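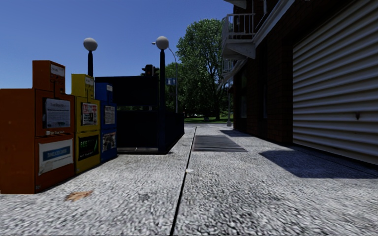
Why do sidewalks have joints cut in them? Concrete shrinks as it cures, and a joint decides where the crack goes.

Short thread on the two kinds, since people mix them up.

Contraction joints are grooves. They go about a quarter of the slab depth, so a 4-inch walk gets a 1-inch groove. The slab cracks at the bottom of the groove and you never see it.

Expansion joints run the full depth and hold a compressible filler. They belong where the walk meets something that won't move: a building, a curb, a light pole base.

Spacing for contraction joints: 24 to 30 times the thickness is the usual rule. Most crews end up at the width of the walk, which keeps the panels square. Long skinny panels crack across the middle.

Timing matters more than the tool. Saw too early and the edges ravel. Saw too late and the slab has already picked its own line. In April in Redanport we had 18 hours on one pour and 2 panels still went.

Perla Serrano walked 200 panels of that job with me afterward. Of the 44 with cracks, most had a groove that was too shallow. We checked with a steel rule.

Filler dries out and shrinks. Once it pulls away from the side, grit packs in and the joint can't close in summer — that's when you get spalled edges.

Thibault Joly asked about sealing grooved joints on a walk. I don't bother unless the base is clay.

Next thread: cross slope, and why the 2 percent limit gets missed at driveways.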